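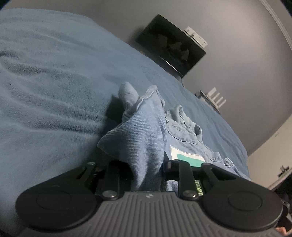 Flikora Press Office

ULTERMONT, 02/02/2018 – Flikora will open a clothing repair and resale center in the Baron district of Ultermont this spring. The 619-square-meter site on Qudah Street will accept denim, knitwear and outerwear from the public on weekdays and Saturdays.

The center will employ 42 people, including trainees recruited through the city's adult education program. Garments in good condition will be mended on site and offered for resale. Items beyond repair will be sorted by fiber and sent for recycling.

A trial collection held in January brought in 1,000 garments over 2 weeks – most of them jeans and children's jackets. The results have been used to set opening hours and repair prices.

A full price list will be available at the center and on the Flikora website before opening. Media inquiries should be directed to the Flikora Press Office.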